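Facilities > Furnishings > Product Reviews > Tables

Overview Reviews Standards Purchasing Contact

Salminen Druvix Fixed-Height Table, White Top
Reviewed for the Furnishings Office by Zaid Hattar
1 July 2024

The Druvix is a general-purpose table sold by Salminen to schools, laboratories and offices. It is offered in one height and two depths, and the top may be ordered in white, sand or dark gray. The Furnishings Office purchased three tables in white, in the deeper size, for the ground floor rooms of the Stomham building. The total cost, including delivery but excluding assembly, was $3,384. This review covers their condition and performance over the first months of use.

The tables replaced an older model, the Grekent, which had been standard in the building for many years. The Grekent had a glossy top that showed every fingerprint and reflected the ceiling lights into the eyes of anyone seated at it. Complaints about glare were the most frequent item in the furniture log, and the choice of a replacement was made largely on that point. Storage, cable trays and casters were not part of the requirement. Departments that need them should consult the separate review of mobile benches.

Delivery was made on the agreed date. Each table arrives in two cartons, one for the top and one for the base. The larger carton is marked at 146 pounds and must be moved by two people with a cart. It does not fit upright in the small elevator at Stomham, and the service entrance should be used. The cartons were well packed, with dense foam at the corners, although the hardware bag in one of them had split and the bolts had to be collected from the bottom of the box. All parts were present.

Assembly instructions are printed on a single folded sheet. The drawings are clear, but the order of steps is not well chosen: the crossbar is fitted after the legs have been tightened, and the legs must then be loosened again to admit it. Aldo Valentini, who supervised the installation, recommends leaving all leg bolts finger-tight until the crossbar is in place. With that change the work went smoothly. The leveling feet turn easily by hand and have a good range, and the uneven floor in the north room gave no difficulty.

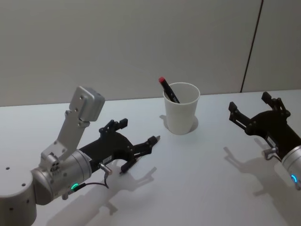

Surface finish is the strongest feature of the Druvix. Salminen describes the white top as low-glare, and the claim is fair. At the position against the light gray wall, the top looks smooth and even, with only a faint brighter band along the far edge where the two meet. The matte finish makes a cup or other item set down on it easy to pick out, and it is comfortable to look at for long periods. Users who had previously asked to be moved away from the old tables have made no such request since the change.

Cleaning is simple for most purposes. A damp cloth and mild soap remove pencil, dust and dried coffee. Ballpoint ink is more stubborn and required a second pass with the cleaner named in the Salminen care guide. Abrasive pads must not be used. A test on the underside of one top left a shiny patch that could not be restored, and the same treatment on the upper face would spoil the finish for good. White also shows rubber scuffs more readily than the sand color does – a point to consider for rooms where cases and carts are dragged across the furniture.

Stability is good along the length of the table and acceptable across its depth. With the crossbar tightened, a firm push at the end produces no visible movement. A push at the front edge produces a slight sway, which stops at once. The sway was reduced further by retightening the bolts after a few weeks of use, and this should be entered in the maintenance schedule for any new installation. Writing, sorting and light assembly work were not affected.

The front edge is square, with only a slight softening at the corner. Several users found it hard on the forearms during long periods of writing. Salminen sells a rounded edge as an option, but it must be ordered with the table and cannot be fitted later. The Furnishings Office did not order it for Stomham and would do so for any room used mainly for desk work.

The warranty runs for 2 years on the top and longer on the base. It excludes stains and heat damage, and the care guide asks that hot containers be placed on a mat. One claim has been made to date, for a leveling foot with a damaged thread. A replacement was received without charge, though the supplier asked for photographs and a copy of the invoice before it would ship the part.

The Druvix is approved for general use in white and sand. The dark gray top has not been tested. Departments wishing to order for the fall should submit requests through the Purchasing page before September and should state the depth, the edge type and the entrance to be used for delivery. The remaining Grekent tables will stay in service until they are due for replacement, and requests to exchange them early will be considered only where glare has been recorded in the furniture log.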